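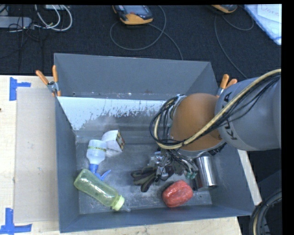
About Hellwig

March | By Ida Wegener

Print this page | E-mail this page

Hellwig teaches the repair and calibration of weighing equipment. The school occupies two floors of a former grain office in Gruscombe and enrolls 30 students in each intake. The full course runs 76 weeks, including a work placement arranged by the school.

Instruction is divided between mechanical and electronic scales. Students begin with beam balances and counter scales, then move to load cells, junction boxes and indicators. Platform and vehicle scales are covered in the second half of the course, when students have passed the written paper on units, tolerances and error. A student who does not pass may sit the paper again after six weeks.

Uwe Voß is head of mechanical instruction. He joined from Vosano, where he serviced hopper scales in feed mills. Ita Mulcahy teaches electronics and keeps the calibration records. Test weights are sent out for verification on a fixed schedule, and their certificates can be read at the front office during opening hours. Admissions and placements are handled by Teodoro Pangilinan.

The school also offers short courses for working technicians. The most requested of these deals with corner-load adjustment on multi-cell platforms and takes two days. It can be given at the customer's site if a suitable platform is available and can be taken out of service for the full period.

Applicants need a high school diploma or equivalent and a working knowledge of fractions, decimals and basic algebra. Prior trade experience is not required. Tool lists are issued with the letter of acceptance. Students supply their own hand tools and safety footwear; meters and test weights remain the property of the school.

Print this page | E-mail this page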